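衣物整理课题图集：让机械手先找到下摆

这个页面从六月开始整理，断断续续写到现在，总算像个样子了。常来我们这里串门的朋友大概都知道，我们做的是“悬垂衣物的边缘抓取”，说得家常一点，就是一件衣服被提起来、软塌塌地垂在半空的时候，机械手怎样在一堆褶子里认出下摆或者袖口，再稳稳地夹住它。叠衣服的演示大家看得多了，可真正让人头疼的，往往是叠之前的这一步。

课题最初的想法来自Yi-an Do。她那时在Simanjuntak的洗衣车间待了一阵子，跟着分拣的师傅们学活儿，回来以后跟我们讲了一整个下午：师傅拿到一件衣服，几乎不看图案，手指顺着布往下一捋，捋到厚的那一道，就知道是边了。我们听完都觉得有意思（也有点惭愧，之前一直在跟颜色和轮廓较劲），于是把方法整个换了个方向。

现在的做法叫Weveter。它不去猜整件衣服的形状，只用手腕上的小相机看近处的一小块布，在画面里找两样东西：一是缝线，二是卷边那种鼓起来的厚度。两样对得上，才给出夹取的位置和手指的角度；对不上，就退开一点，换个方向再看，最多看5次。训练用的数据是我们自己一件一件夹出来的，前后攒了596段抓取记录，毛衣、T恤、针织裤都有，还特意留了不少光线很糟糕的。整理和标注用的是Orker，感谢同事们耐着性子陪我们改了好几轮标注规则。

结果方面，先说高兴的。针织类的衣服进步最明显，罗纹和缝线在近处看得清楚，模型学得也快。和去年的旧方法相比，找到第一条边所需的时间大约只有原来的2分之一，夹偏了再重来的情况也少了许多。不那么高兴的也得写上：深色布料加上强烈的侧光，至今仍是最难的组合。手爪自己的影子会落在布上，边缘又直又硬，模型有时候会把它当成缝线，一本正经地朝影子夹过去。我们正在试着把手爪的姿态一并告诉模型，让它心里有数，知道哪些暗块是自己带来的。薄纱和衬里的问题还没有动手，想参与的同学欢迎来聊。

图片的说明写得比较随意，想看完整的实验设置，可以向我们要那份叫Skekasell的技术笔记，里面连手指的打印参数都有。 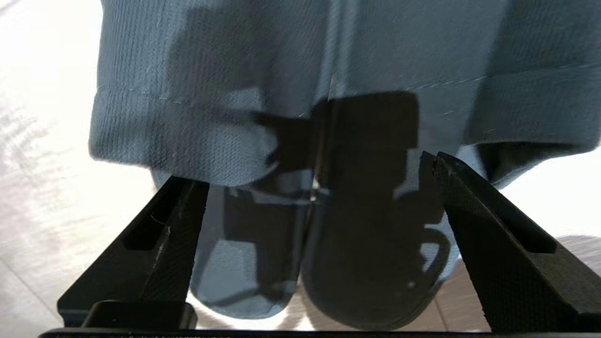

柔性物体操作小组 · 衣物整理课题
蓝灰色的针织料子垂在两根黑色手指中间，下摆那道浅色的缝线就是Weveter最爱看的线索，左边的指尖正抵在卷边底下。布中央那一大块带棱带角的暗影是手爪投上去的，前面说的难处，多半就难在这种地方。左侧光很强，连布面上细小的白色绒屑都看得见，右边和中间却落在较深的阴影里。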